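Household Objects Table, Progress Report for September
4 min read

Prepared for Kagiso Pretorius, Tondau program office 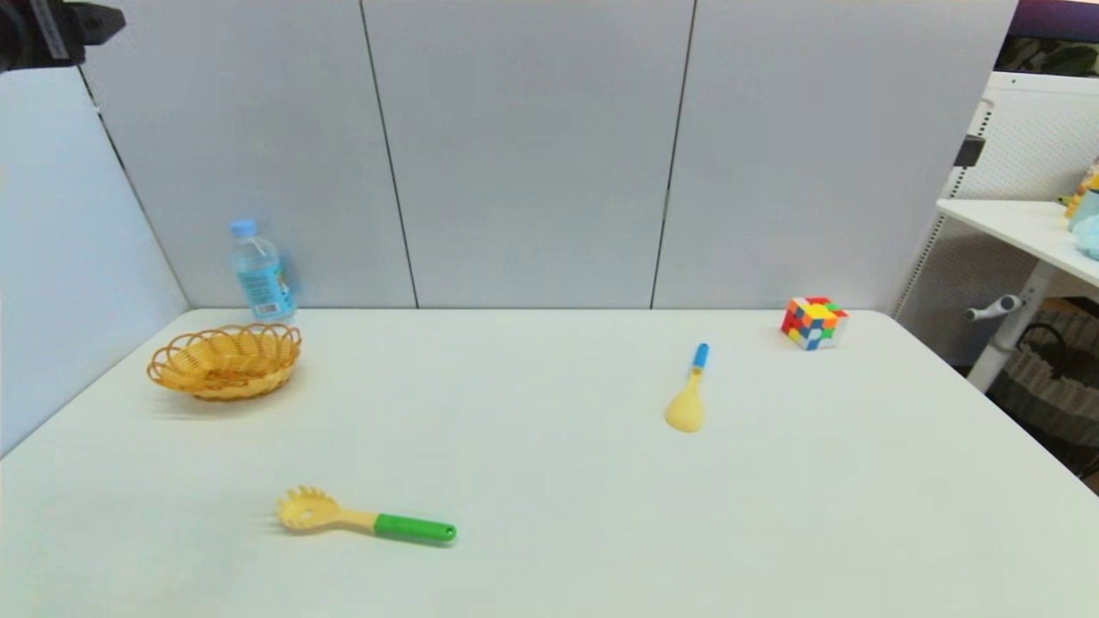 The short version is that we are on schedule and I am less pleased about it than the schedule suggests. The grant asked us to find out whether people tidy a table faster and with fewer mistakes when everything on it has an agreed place. We have now run 135 sessions against that question. The average time has gone down. I do not yet believe the reason we wrote in the proposal.

The setup has stayed plain on purpose. There is a white table with gray panels behind it and a changing handful of ordinary things: a water bottle, a plastic basket, a pasta server, a Rubik's cube, a small spoon-like utensil with a blue handle. Weronika Ostrowski picks the set and writes the placement card. Participants get the card, read it once, and put things where it says.

My first doubt is about the basket. It is golden-yellow with open sides, and people treat it as the answer to everything. When the card sends the cube to the back of the table, a fair number still drop it in the basket and call the job finished. We score that as an error. I think it may be good sense, and our scoring sheet has no box for good sense.

The second is the pasta server. With its green handle and toothed head, it is simply awkward. Farkas, who supplied the first placement plan, had it lying flat near the front edge, and their note says this "reads naturally." I have seen no evidence of that. In the sessions I sat in on, people picked it up, turned it over and put it down at whatever angle their wrist allowed. Tramo wants it replaced with a plain ladle. I would rather keep it, as a real kitchen drawer is full of things like it.

Spending this period came to 3899 dollars, of which 649 went on the replacement card stock from Onport. The first batch curled. I have asked for a credit and have not had a reply.

Nine sessions were thrown out for incomplete timing sheets. They are not in the 135.

For the next period we propose running the same cards with the basket taken away, then putting it back halfway through. If times stay low without it, the proposal was right and I will say so in writing. Kagiso has asked for a chart of average times before then. I can send one, but I would ask that it not go into the annual summary until the basket runs are finished.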